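Durnthorpe Screen Market

The Durnthorpe Screen Market is a trade event for the buying and selling of film and television rights. It takes place each January in the town of Durnthorpe and lasts four days. Its organizers describe it as a leading meeting point for independent sellers, a claim that appears in nearly all of its printed matter and for which no measure has been offered. Most coverage outside the organizers' own bulletin has treated it as a mid-sized regional market with a loyal base of small exhibitors.

The market is not a festival. It gives no audience awards, and its screenings are closed to the public. Confusion on this point is common, partly because posters for several low-budget titles have carried a laurel design with the words "Official Selection, Durnthorpe." Any film whose seller has paid for a screening slot may be listed in the catalog, so the phrase means little.

Background

The event grew out of an informal gathering of video distributors who rented rooms in a hotel near the Durnthorpe rail station. Accounts of when this began differ. The organizers prefer an early date that would make the market older than its main rival in Brerken. Former exhibitors have placed the first real edition several years later, when booths were sold and a catalog was printed. No catalog from the earlier period has been found, and the hotel has since closed.

For a time the market dealt mostly in home video rights, especially action and horror titles that could be sold on the strength of a poster. When that business shrank, sellers of documentaries and children's animation took over much of the floor. The organizers called this a planned change of direction. It also happened to match what was going on at every other market of its size.

Organization and access

The market is run by a private company that also rents out the hall during the rest of the year. Accreditation is sold in three grades: exhibitor, buyer and observer. Buyers may apply for free lodging if they can show that they acquired rights in the previous two years. The test has been criticized as loose. A letter from a broadcaster or platform is normally enough, and the letter does not have to name a title or a price.

Observers pay the highest fee and get the least, a point often raised in trade newsletters. They may enter the hall and attend panels but cannot use the meeting tables or the online screening library.

Attendance figures

The organizers reported 500 accredited buyers at the most recent edition. The printed buyers' guide for the same edition listed 261 companies. Both numbers may be correct, as one company can send several people, but the first has been widely quoted as if it referred to separate businesses. It also includes buyers who registered and did not collect a badge. The market does not publish the number of badges collected.

Comparisons with Brerken are difficult for the same reason. Brerken counts each person once for every day of entry, a method that makes its totals look far larger. Neither event has agreed to an outside audit.

Reported deals

Announcements of sales are central to the market's image. They are issued in a daily bulletin and usually take the form of a title, a seller and a list of territories. Prices are almost never given. Some 80 deals were announced at one edition, but many of these were renewals, letters of intent or agreements made weeks earlier and held back so they could be announced in the hall — a practice found at most film markets.

The best-known case is that of Ghauri, a feature-length war drama that the bulletin reported as sold to "most of Europe." Later notices from its sales agent, Lodent, named only two countries. Lodent said the remaining contracts had been agreed in principle. None of the later notices mentioned a theatrical release, and the film reached viewers in both countries through subscription services.

It would be unfair to single out Lodent. Package sales, in which a buyer takes a stronger title along with several weaker ones, are often reported as separate deals for each film. The bulletin does not mark them, and a reader has no means of telling a sought-after film from one that was thrown in.

Panels and side events

A program of talks has run beside the market since it moved into its present hall. Topics have included co-production treaties, subtitling costs, rights tracking and new production tools. The technology sessions draw good crowds, though exhibitors have complained that several were sales pitches in all but name. A panel on the future of the small studio, for example, was made up entirely of speakers from firms that sell services to small studios.

The co-production forum is better regarded. Producers give short pitches and then hold private meetings with possible partners. The organizers state that a large share of projects go on to be "realized," a term they have used for films in development as well as for finished ones. 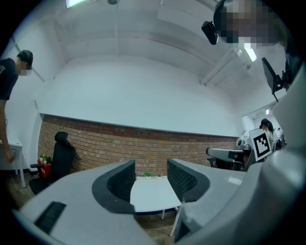 Reception

Opinion among regular visitors is mixed but not hostile. Small exhibitors tend to value the low booth fees and the ease of getting meetings, which can be hard to arrange at bigger events. Buyers have praised the screening library and complained about the food, the heating and the distance between the hall and the hotels.

Critics argue that the market survives mainly on lodging grants from the town, and that its benefit to local business has been overstated. A study paid for by the organizers found strong gains for hotels and restaurants. It did not allow for the visitors who would have come to Durnthorpe in January anyway — admittedly a small group — and it counted the free rooms as income.

Status

The organizers have said that the market will continue in its present form. Plans for a second, online-only edition have been announced more than once without a date. The list of exhibitors on the event's website, last checked 9/29/19, still included at least one company that had stopped trading.

See also

Brerken Film and Television Market
Package sale (film)
Sales agent
Territorial rights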